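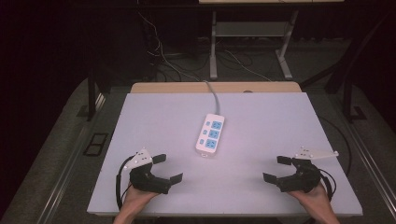
3. Setting up your extension block

Before you start, find a good place for the block. It likes a flat, steady surface with a bit of room on every side, so that you can get at the switches without knocking anything over. If you are setting up a Borora desk, do this part before the monitor and the lamp go on, as it is a good deal easier with the top clear.

3.1 Placing the block

1. Make sure the wall socket is switched off and that nothing is plugged into the block.

2. Lay the block on its back with the sockets facing up. Turn it so that the cord leaves from the end furthest from you.

3. Take the cord over the back of the desk in one easy curve. Please don't pull it tight, and don't fold it sharply where it comes out of the block, however tempting it may be to tidy it all away at once.

4. Look behind the desk and check that the cord hangs freely and isn't caught under a leg.

Note: It doesn't matter if the block sits at a slight angle. Many people find it more comfortable to reach that way, and you can always nudge it round later on.

3.2 Plugging in and switching on

1. Check that the small switches beside the sockets are all off. Each socket has its own switch, so do take a moment to see which belongs to which.

2. Push the first plug straight down into the socket furthest from you, holding the block still with your other hand. Working from the far end towards yourself keeps the leads from crossing.

3. Add your other plugs in the same way, then switch on at the wall.

4. Now switch on the sockets you need, one at a time, and leave the rest off.

Caution: Never plug one extension block into another. Heaters, kettles and irons should go straight into the wall.

Caution: Keep drinks and plant pots well away from the block. If it does get wet, switch off at the wall first, unplug the cord, and don't use the block again.

3.3 Looking after it

Wipe the block with a dry cloth now and then, always with the cord unplugged from the wall. Do look over the cord while you are there, and if you find a nick or a flattened patch, please stop using the block and write to Emiliano Quezada at the Wynne spares desk, quoting part 1168.

For fitting the Plalten cable tray, please turn to section 7.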